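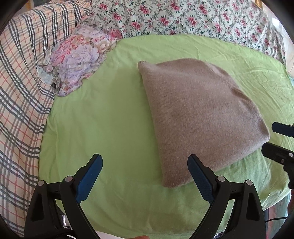 Sevasness Perception and Planning Group
Minutes, 2022-03-30

Present: Felista Nyamweya (chair), Salim Muriithi, Emmanuel Minja, Tumaini Kashindye (minutes)
Apologies: Godfrey Temba

1. Previous minutes
February minutes accepted with one fix: the planner version in item 4 is Kolari 3.

2. Bedding recordings
Salim said the set now holds 2231 clips, of which 170 have no usable pose track. Most of the failures come when the fingers are close to plain fabric and there is little else for the tracker to hold on to. He will rerun them with the longer time window before anything is dropped.

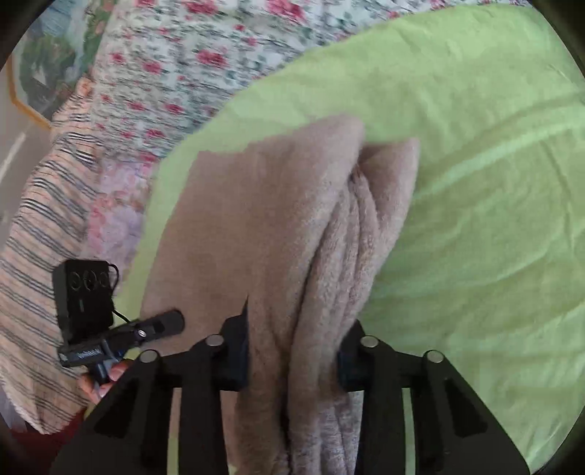

Brown fleece between the gripper jaws, green sheet behind.

Emmanuel asked how the segmenter copes with gathered cloth. Salim said it often splits one piece into two masks along a deep crease. Patterned bedding gives it less trouble than he expected. Felista wants merge errors and split errors reported separately from now on.

3. Two-hand sync
The left and right streams drift apart on long clips. Emmanuel has a patch in Pukell that lines them up again every 200 frames. Agreed to merge it once Godfrey has reviewed it — not before, as it touches the log reader.

4. Planner
Kolari still picks grasp points too near the fold edge. Tumaini tried a penalty on edge distance and the plans looked better in replay, but planning time went up. No decision. Felista asked for timing numbers on the office machine, not the laptop.

5. Labeling tool
Shemweta loses unsaved labels when the clip list is re-sorted. Known bug, still open. Save first.

Actions
Salim: rerun the failed clips, split the error report
Godfrey: review the sync patch
Tumaini: planner timings
Emmanuel: Shemweta bug

Next meeting to be set by email.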